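Robotics club, two-arm bench: pre-session check
Checked by Chae-won Kwak, 9/16/18. Team: Turkideck

1. Bench top. OK. Scuffs are old and need no action. Ring and small yellow block left out for the Villatus task.

2. Left arm, base bolts and joints. OK. Nipped up one bracket screw and went over the rest with a hex key.

3. Fingertips. OK. The orange tip on the left arm has no play. Write any swap in the book.
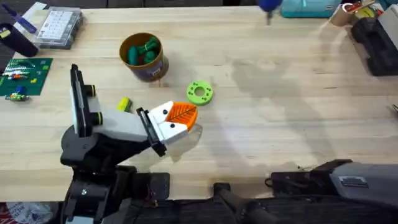 Item 3: left arm, orange fingertip, ring to its right.

4. Speed limit. Set to 60 in the Coltier panel. It had been left at 500, so please put it back after the timed runs.

5. Both arms working together. Passed with comment. Grippers may meet near the middle of the bench only with one person on the stop button. Keep hands off the blue piece while a finger has hold of it.
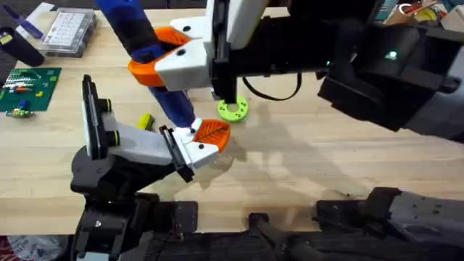 6. Cables. Attention. The loop under the right arm must stay clear of the tabletop parts. Marcela Dvořáček to fit a clip.

7. Storage. Attention. The parts box and the green board are still on the bench at the left. Move them back before the arms run at full reach.
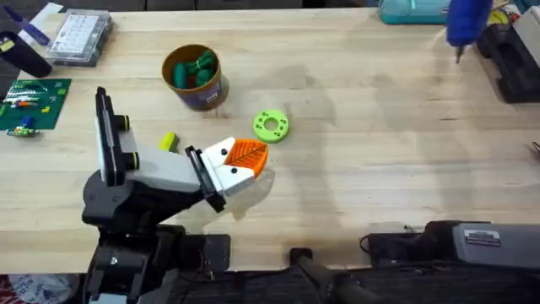
Man-sik Yeom: I'd move the board off the bench altogether. The left arm swung wide twice in August and we only caught it on the stop. Can item 7 be a fail until that's done?

Changed to fail. Recheck by Nam-gil Um before the next run.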